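Drink Mix Tasting Notes: README

Hi, and welcome to my little pile of drink notes! I'm Ha-neul Ki, and for longer than I'd like to admit I've been writing down what I think of every powdered drink mix and flavored water that lands in my kitchen. A friend asked for the spreadsheet, then her sister did, so I finally cleaned it up and put it somewhere people can grab it. Last updated March 31, 2019.

What's in it

There's one file, tastings.csv, with 1,252 rows. Each row is one glass of one drink. Of those, 1,114 have a full set of scores, and the rest only have a comment (usually I was drinking it at somebody's house and didn't want to be rude with my phone out).

The columns:

brand: Choo, Fomari, Urnard and a bunch of smaller ones
flavor: copied from the packet, silly names and all
water_ml: almost always 400, my big glass
sweet, sour, fizz: 0 to 5
aftertaste: free text, and I do go on
again: yes, no or maybe

Fizz is blank for anything still. Please don't read a blank as zero, I did that once and my averages went all funny.

Things to know before you use it

It's one person's mouth. I like sour things and I'm hard on stevia, so Fomari gets beaten up a bit in the early rows. I softened on their ginger peach in May and drank it all summer, so you'll see a lot of that one! Choo sent me 3 boxes for free and those rows say "gift" in the notes column. Everything else I bought, mostly through Pallport.

Prices aren't in there. I tried, but the sales change so often that I gave up.
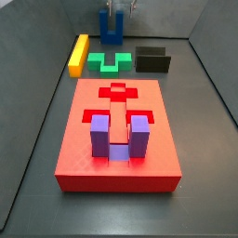
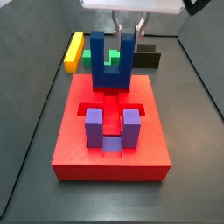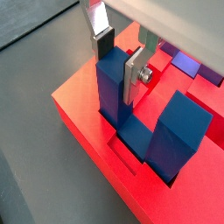 The next version will have a proper color column, which people keep asking me for. Right now I just type whatever comes to mind, so one berry mix is "red" and the next is "kind of pink," and that's no help when you want to sort. I'm thinking of a short list of plain names, with navy like the U-shaped block at the dark end for the blueberry and grape mixes, and salmon somewhere in the middle for the Urnard grapefruit. If you've got a better list, send it over and I'll go back through the old rows with it.

Use the file however you like, just mention where you got it. Typos are all mine, and I'm happy to fix them if you tell me the row number.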